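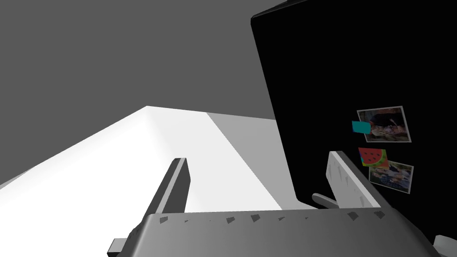 So I caved and paid for a month of Nemthorpe, the kitchen robot simulator from Dutbridge. It's 129 a month, which is a lot for something I mostly poke at after dinner, but the trial only gives you 40 runs and I burned through those by Wednesday!

Setup was easy. The wrist view is my favorite part (I could drive the gripper over that white counter all evening), and they even stuck a watermelon magnet on the black fridge door.

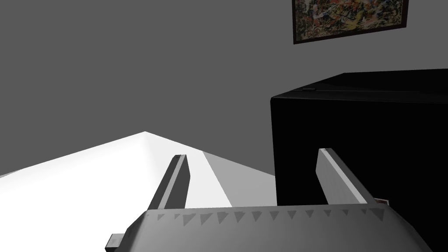 My gripes: the shading is pretty plain, and loading a saved kitchen takes forever on my old laptop. I wrote to support and Miłosz Zawadzka answered the same night, super friendly, with a settings fix that mostly worked.

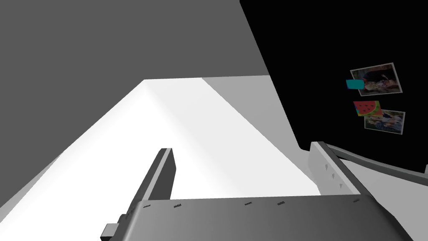 I'm keeping it one more month, then I want to try Tillis and see how they compare.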